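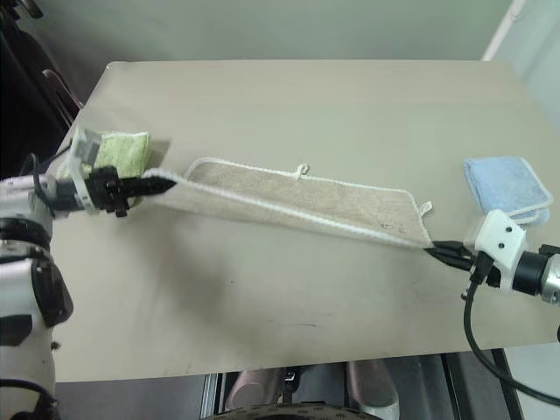
*The beige one mid-fold, with the green and the blue already done.*

I have been meaning to write about towels for ages, and now that it's January and far too grim to be in the garden, I've finally run out of excuses. We own 11 of them at present, if you leave out the old ones I keep for muddy paws, and I'm fond of nearly all of them.

The beige is my favourite. It has that fuzzy, slightly teddy-bearish surface, white trim all the way along, and a little hanging loop in the middle of one edge, where a loop ought to be (my Bretell ones have theirs in the corner, and they hang on the hook like wet flags). I bought it from Değirmenci, the small shop up the hill in Temberg, on a holiday when I'd really gone in for soap and came out with 2 carrier bags!

Folding is the bit I enjoy most. I like to pull the edge good and tight first, corner to corner, so the trim lies straight, and then bring it over in half, and in half again. For years I did it in thirds, as my mother did, and they looked lovely but wouldn't fit the airing cupboard shelf, so halves it is. Green and blue go at the bottom of the pile and beige on top, where I can get at it.

I've cut right down on softener, by the way, and they feel much nicer for it. Next on my list is the bath mat, which has seen better days. There's a rather handsome one in the Mustitz catalogue and I keep going back to look at it, usually at bedtime with a cup of tea.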